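4.2 What the corner readings can and cannot show

The claim that indoor air in older rented flats is worst in the corners has been repeated so often that it is now treated as settled. It appears in tenant advice leaflets, in the sales sheets of dehumidifier firms and in at least two of the reports we were asked to build on. We went looking for the measurements behind it and found fewer than we expected. Most of the chain of citation leads back to the Benley survey, which took readings in 18 flats over one winter and did not say how far from the wall its sensors were placed.

That last point matters more than it may seem. A humidity sensor fixed flat against a cold outer wall will give a higher relative humidity than one hung a hand's width away, even if the air holds the same amount of water, simply through the difference in temperature. A survey that puts its "corner" sensors on the wall and its "room" sensors on a shelf will find damp corners in any building it visits. We do not say that this is what happened at Benley. We say that the published account gives us no way of ruling it out, and that later authors should have asked.

Our own data come from the Skalulia and Drondura blocks and consist of 665 room-days. Each room had 3 sensors: one low in a corner, one in the middle of the longest wall and one near the centre of the room. All were held on stand-offs of the same length. Tsai set the positions in the Skalulia flats and Doucet in the Drondura flats, and each then checked a share of the other's work. Disagreements over placing were common in the first fortnight and rare after that, although we cannot tell whether this shows better practice or only that the two of them had grown used to each other.

With the sensors held off the wall, the gap between corner and centre shrank to a level that we would not defend in front of a hostile reader. In the Skalulia flats it was within the stated error of the instruments on most days. In the Drondura flats it was larger, but nearly all of it came from 5 rooms, each with an outside wall on two sides and a bed or wardrobe pushed hard against one of them. Take those rooms out and the two blocks look much alike. It would be easy to tell a story about furniture and trapped air at this point, and earlier papers have told it. We had no rooms in which the furniture was moved while all else stayed the same, so the story remains a guess — a fair one, perhaps, but still a guess.

A second difficulty is that "corner" is used as if it meant one thing. In the rooms we visited, it covered inside corners between two partition walls, corners with pipes or rails running up them, corners behind doors and corners that were in effect cupboards. The Dervishi guidance, which is the one most landlords quote, offers a single drawing of two bare walls meeting a bare floor. Few real corners are so obliging. Fittings are fixed at the foot of the wall, things are stored there, and the height at which a sensor can be placed is often decided by what is already in the way (Figure 7). 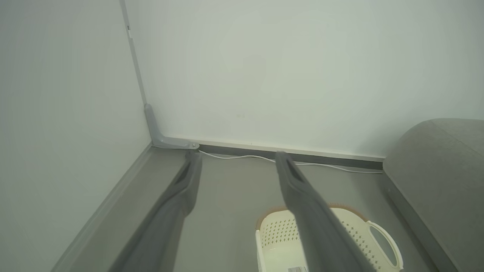

Figure 7. A room corner with a thin vertical rail and an L-shaped bracket at floor level.

4.3 Reports from tenants

We also asked tenants to keep a short diary of mould, musty smells and window opening during October. We are wary of this material. The diaries were filled in by people who knew what the study was about, and several entries use wording that closely follows our own invitation letter. Tenants who had already complained to their landlord returned more pages than those who had not, so any simple tally would weight the sample towards the flats with a dispute under way.

For these reasons we use the diaries only to check dates. Where a tenant noted that the windows were open all day, we looked for a matching drop in the sensor record and usually found one. Where a tenant noted a musty smell, we found no steady link with humidity at any of the sensor positions. Doucet takes this to mean that smell is a poor guide to damp. Tsai thinks the diaries are too thin to support even that, and the remaining analysis leaves the question open.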